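# Ridberg two-arm bench cell: gallery

The Ridberg cell is a tabletop station with two arms, sold as a kit and assembled by the buyer. It ships in two crates from Halholm. We have had one on evaluation since the autumn, and this page collects the notes that belong with the pictures. The full review, with the timing tables and the wiring diagram, is kept on the evaluation page.

Notes by Lauri Aaltonen. Last revised 28 Feb 2025.

## What the kit includes

- two arms with grippers, base plates and clamps
- one support post and its cross rail
- one gooseneck mount for the bench camera
- power supplies, cable set, a printed manual and a USB stick with the same manual

The table is not included. Ridberg asks for a flat top at least 800 mm deep, and the base plates need a rigid edge to clamp against. We used a wooden one. The manual recommends laminate, but gives no figure for stiffness, so the advice is hard to test.

## At the bench

Camera placement takes up most of the first day. The arms locate themselves from the base plates and need little attention after that, but the bench view is set by hand and has to be checked against both grippers at the near and far ends of their travel. 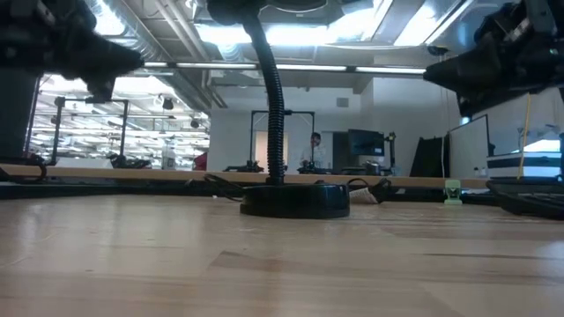
Gooseneck mount on its round base near the middle of the tabletop, with a gripper reaching in from either side. The base is weighted and has no screw holes. It can go anywhere on the table, and it can also be knocked. We marked its position in pencil after the second time we had to repeat the calibration.

## Reach and clearance

Each arm is rated for a reach of 460 mm from the center of its base. The two work areas overlap in the middle of the table, and the overlap is where handover tasks have to be done. With the gooseneck standing in that zone, the usable overlap drops to roughly 400 mm across.

The software treats the mount as a fixed cylinder. It does not know about the bend in the arm above it, so a high move across the table can touch the gooseneck without any warning. Ojala, the reseller, supplied a settings file that adds a second cylinder higher up. It works, although it costs some reach at the top.

## Cables

Cable routing is left to the buyer. The set supplied is long enough for a larger table than ours, and the surplus has to go somewhere. We run it behind the rear edge of the table. Clips are not in the kit; any that fit the table edge will do. The manual has one drawing on the subject, and it shows the cables ending in midair.

## Grippers

The jaws are stiff and close squarely. Fingertips are held by a single screw and can be changed in under a minute. Ridberg sells a soft tip under the name Inska, which holds thin packaging better than the standard one and wears faster. We replaced one pair during the evaluation.

Grip force is set in steps through the software. The lowest step is still too strong for paper cups.

## Open points

- The emergency stop cable is shorter than the others and limits where the button can be mounted.
- Calibration has to be repeated in full if the gooseneck moves. A partial routine is promised for April.
- A clamp version of the gooseneck is listed as an accessory but was out of stock at Ojala when we asked.
- Replacement base plates are sold only in pairs.

Questions about the settings file should go to Ojala – we do not distribute it ourselves.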